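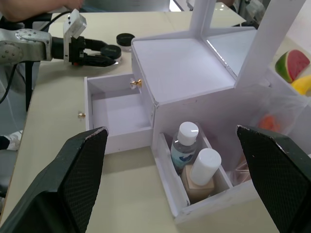
Notebook, July, bench 2, morning

Work on the cosmetics organizer continues. This is the white one with the mirror at the back and the side drawer. We compare it with the Hillelia box from the spring, which had no mirror and was simpler in every way. I write down what I did so that the colleagues in Skerstead can repeat it without calling me.

Starting state for today: left drawer fully open and empty, the two bottles already in the open compartment at the front right, the small black jar still on the table. I decided to keep the bottles fixed for the whole morning and work only with the jar and the drawer. Last time I moved everything at once and after lunch I could not understand my own notes.

Bottles. The clear one with the white flip cap stands behind, the beige foundation stands in front. I tried the other order yesterday. With the clear bottle in front, the label is easier to read, but the foundation is then difficult to take out, and my fingers touch the flip cap each time. The present order is better and I ask everybody to keep it. Please put the foundation back with the tall cap upright and the bottle straight, so its square shoulders are parallel to the compartment wall. It has more space than it needs and it likes to turn.

Drawer. Pull it by the small gold knob at the front, not by the upper edge. The knob with the crystal, on the wall of the box above the drawer, is easy to take by mistake when one works quickly. I did this two times before coffee. The whole organizer moved on the table and I had to set it back against the pencil line.

Travel of the drawer is good. There is a little resistance near the end when it closes, and then it goes in with a soft click. I closed and opened it 9 times with nothing inside and the feeling was the same each time. I then put the jar inside, near the front, and closed it again. The jar slid to the back and made a noise. No damage, but for the next trial I want a thin piece of felt on the drawer floor. Inside it is smooth and there is nothing to hold a round thing.

Question for Skerstead: do you also have the sliding, or did you put the jar in lying on its side? In your sheet it says only "jar in drawer". Please write the position too.

Weights. The organizer without any contents is 1,712 g on the big scale. I repeated the measurement after cleaning the pan of the scale and it was the same number. With the full set of things from the Fulleda list it was 3,015 g, which is more than I expected from such small items. The glass ones make most of it. The first sheet says 3,109 g for the full set. I think the person forgot to take away the tray, but I have not checked the weight of the tray, so I leave both numbers in the book.

Mirror. I cleaned it with the dry cloth only. The spray leaves marks on the white upright and one must then wipe two things. The light comes to the mirror from the side in the morning and it is disturbing if you sit low. After ten it is better.

The flat top in front of the mirror stays free for now. According to the Rusnák plan it should carry the brushes, but the brush cup has not arrived. I do not want to put something else there and then get used to it.

Bag with the orange item: leave it closed at the right side until its turn. The toy fruits belong on the white shelf, also the banana, which I find on the bench almost every evening. They are for the kitchen set and should not mix with the cosmetics.

Second half of the morning: jar into the drawer from the left side of the table, then from the back. From the back one must reach over and the sleeve touches the mirror. From the left it is comfortable, only one must take care not to push the open drawer with the wrist. I prefer the left.

To do:
felt for the drawer floor, cut a little smaller than the inside
weigh the tray alone
ask for the brush cup again
new pencil line, the old one is almost gone
try the drawer half open, with the jar placed at the front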